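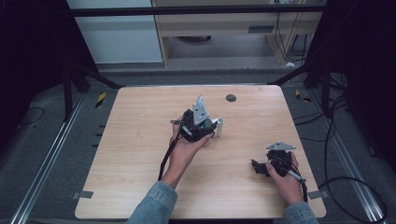

Prepared by Odette Tanguy and Osaze Igwe, Equipment Planning, Heffernan
Reviewed by Brendan Noonan
Version 2, May

Grillow Bench Equipment Planning Record

Summary

Grillow is the planning record for Heffernan's hand-held gripper benches. It brings together the purchase register, the replacement schedule and an index of recordings made at the benches, so that the cost of a bench can be set against the work done on it. The register holds 126 line items. The recording index holds 1,617 entries.

The record is intended for staff who are preparing a budget request for a new bench or for the renewal of an existing one. It should not be used to compare operators, and it contains no personnel costs.

Contents

register.csv: one row per item purchased, with category, supplier code, unit price, delivery period and expected service life.
schedule.csv: planned replacements by budget year.
recordings.csv: one row per recording, with bench number, task name, duration and review status.
notes.txt: changes from the previous version.

All prices are in Canadian dollars before tax. Freight is entered in its own column and should be added before a total is quoted. Where an item was bought as part of a package, the package price appears on the first row and the remaining rows are marked "incl."

Categories

Capture equipment covers the grippers, the plates mounted on them and their cables. A bench is operated with one gripper in each hand, and the grippers are budgeted as a pair. Spares are requested separately.

Bench and structure covers the tabletop, clamps, aluminum rails, support frame and curtains. These items have the longest service life in the register and are normally charged to the capital budget.

Floor and cable management covers cable runs, ties, covers and hazard tape. Requests in past years left this category out, and the shortfall was met from the maintenance budget. It is now a required heading.

Task objects covers cups, tubes, containers and other household goods handled during recordings. They are charged to operating supplies. 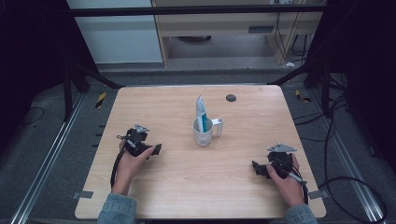
Toothpaste tube and cup task, both grippers at the bench.

Preparing a request

Begin with the bench template in schedule.csv and remove any line that the site already owns. Quotations must be current at the time of submission. A contingency of 15 per cent applies to capture equipment only. Requests that depend on building work, including new power outlets or changes to flooring, require written approval from Donal Brennan before an order is placed.

Known limitations

Delivery periods are those stated by the supplier at the time of order. Service life for cables is an estimate and will be revised once the Widen site has reported. Rows carried over from version 1 do not separate freight from unit price.

Access and contact

The files are available to Heffernan staff and partner sites on request. Corrections should be sent to Osaze Igwe, quoting the file name and row number.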